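Residency Diary, Trengate Centre for Regional Textiles
Entry for the second week, December

The morning was given to the condition survey of the Clomolwood blankets. The Centre holds 34 of these, most of them received when the mill at Vunlow closed its finishing room. The written register agrees with the shelves except in 2 cases, where the numbers sewn to the hems have been transposed. A correction slip has been placed in the register and the original entries left legible, in accordance with the Centre's usual practice.

Moth damage is confined to the lower shelf. The affected pieces have been bagged for freezing and will remain in the cold store until the new year. The wool in the older blankets is coarser than the catalogue suggests, and the term "fine twill" should be withdrawn from the public entries until a proper thread count has been taken.
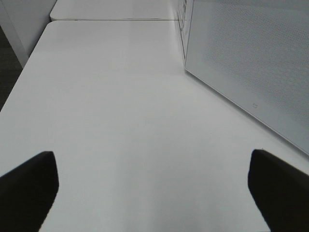 In the afternoon the resident writer met the education office to settle the wording of the spring display. It was agreed that the opening panel should concern the dyers, whose work receives only a single line in the present guide. The Öztürkmen loan, comprising dye books and a quantity of sample cards, will be shown beside the blankets if the insurance papers are returned in time. The lender has asked that the light be kept low and that no book be open at the same page for more than 30 days. Both requests were accepted.

The question of the mill whistle was raised again. Its present owners at Vunlow are willing to lend it, but the Centre has no case deep enough, and the matter was deferred.

Rain from three o'clock. The bucket in the upper corridor was emptied before closing and the roof reported once more to the estates office. Reading for the evening: the Clomolwood wages book, which breaks off in the middle of a month and resumes in a different hand. The dyers were paid by the vat.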